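Wie zwei Roboterarme Blumen in eine Vase stellen

In der Gemeinschaftswerkstatt Sudside gibt es einen Arbeitsplatz mit zwei Roboterarmen. Teodor Grecu hat ihn mit der Kindergruppe der Werkstatt aufgebaut. Begonnen wurde im Februar. Dieser Text erklärt, aus welchen Teilen der Arbeitsplatz besteht und wozu sie dienen.

Das Gestell

Das Gestell besteht aus Aluminiumprofilen. Ein Profil ist eine lange Stange mit Rillen. In die Rillen schiebt man Muttern und schraubt daran andere Teile fest. Drei Seiten haben Wände mit gemusterter Tapete. Die vierte Seite ist offen, dort sitzen die Arme auf einer Schiene.

Gelenk und Greifer

Ein Roboterarm hat Gelenke wie dein Arm: Schulter, Ellbogen, Handgelenk. In jedem Gelenk steckt ein Motor. Am Ende sitzt ein Greifer mit zwei Fingern. Er heißt Parallelgreifer. Seine Finger bewegen sich gerade aufeinander zu und bleiben dabei parallel, wie die Backen eines Schraubstocks.

Am Greifer ist eine kleine Kamera befestigt. Sie bewegt sich mit und zeigt, was vor den Fingern liegt.

Zwei Vasen, zwei Arme und die Blumen: 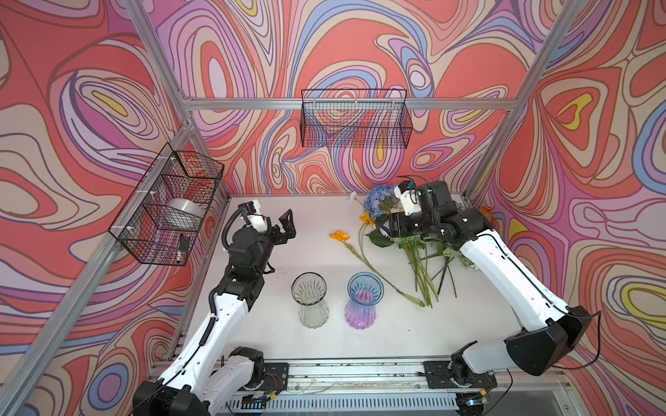
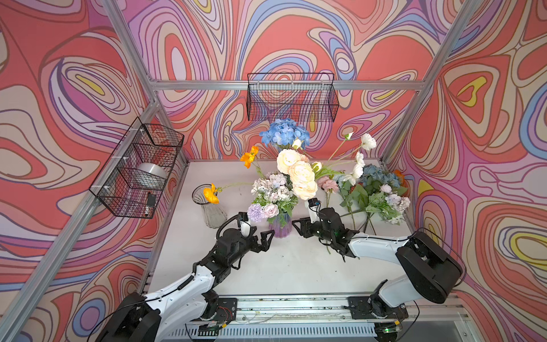
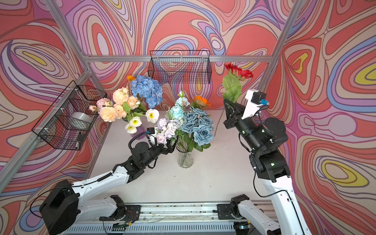 Warum Blumen schwierig sind

Ein Bauklotz hat eine feste Form. Ein Stiel ist dünn und biegt sich. Greift der Roboter ihn weit unten, kippt die Blüte zur Seite. Greift er ihn weit oben, stoßen die Finger an die Blätter. Auch die Kraft muss stimmen: Bei zu wenig Kraft rutscht der Stiel durch, bei zu viel wird er gequetscht.

Dazu kommt die Öffnung der Vase. Stecken schon Stiele darin, ist weniger Platz für den nächsten. Der Arm muss den Stiel dann drehen, bis das untere Ende hineinpasst.

So läuft ein Griff ab

1. Der Arm fährt über den Stiel.
2. Der Greifer öffnet sich und senkt sich ab.
3. Die Finger schließen sich.
4. Der Arm hebt die Blume an und dreht sie.
5. Das Stielende wird in die Vase geführt.
6. Die Finger öffnen sich, der Arm fährt zurück.

Zum Ausprobieren

Nimm einen Pfeifenputzer, 20 cm lang, und eine leere Flasche. Fasse den Pfeifenputzer nur mit Daumen und Zeigefinger an und stecke ihn in die Flasche. Die andere Hand bleibt auf dem Rücken. Wiederhole den Versuch mit einem geschlossenen Auge. Die Entfernung lässt sich dann schlechter schätzen.

Stand: 15. Juli 2018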